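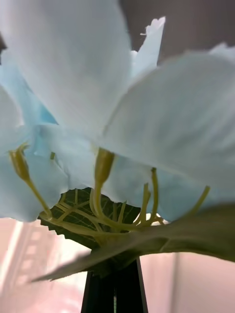
Lykkegaard Catalog Text – product copy for baby feeding goods

Version 3, March

Summary

A set of product listings for baby and toddler feeding goods: spoons, bowls, bibs, snack cups, weaning sets. Each record holds the listing as it appeared in the shop catalog, plus a short set of fields filled in by hand. The text is English. There are 2640 records. The set was put together for work on search and on sorting products into the right shop category.

Source

All listings come from the catalog of Lykkegaard, a mail-order shop for nursery goods, and from its sister shop Pamholm. Both shops agreed to the release. Customer reviews, order data and prices were never part of the export. The first export had 3000 rows. Rows with no body text were dropped, as were exact duplicates that differed only in color code.

Files

listings.csv – one row per product
categories.csv – category codes and names
split.csv – record ID and split (train, dev, test)
notes.txt – labeling rules, last edited by Signe Hjaltested

Fields in listings.csv

id – string, stable across versions
shop – "lyk" or "pam"
title – product name as printed
body – full listing text, line breaks kept
material – main material as stated by the seller, blank if not stated
age_from – lowest age in months as stated, blank if not stated
dishwasher – yes, no, or blank
category – code, see categories.csv

Blank means the listing does not say. It does not mean no. In version 1 the dishwasher field used "no" for both cases, and anyone still on that version should move off it. 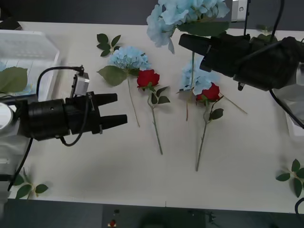 Labeling

Frida Hedegaard and Kaj Zoëga labeled the material, age_from and dishwasher fields from the listing text alone. They did not look up products elsewhere. Where a listing gave an age range, only the lower number was kept. Where a set mixed materials (a silicone spoon with a wooden handle, say), the part that goes in the mouth decides the material. A sample of 100 records was labeled by both, and differences were settled by talking them through. The settled values are the ones in the file.

Category codes were carried over from the shops and then merged by Dagný Holst. There are 40 codes. Pamholm files bibs under clothing, Lykkegaard under mealtime; the merged list follows Lykkegaard.

Known problems

Spelling is left as found, including "babys" and two spellings of "beaker". Some bodies end with a delivery note that belongs to the shop page and has little to do with the product. Bamboo fiber and solid bamboo are both coded "bamboo" – the listings often do not tell them apart. Gift sets are over-represented in the dev split.

Claims such as "organic" or "BPA free" are the sellers' own words and have not been checked. Do not use this set for safety advice or to decide what is fit for an infant.

Loading

Files are UTF-8, comma separated, with double quotes around any field that holds a line break. Spreadsheet programs may turn age_from into a date on import. Set the column to text first.

Changes

3 – blank values fixed in dishwasher, category merge redone
2 – Pamholm added
1 – Lykkegaard only

Contact

Valdemar Nørgaard keeps the files. Send corrections with the record ID and the field name.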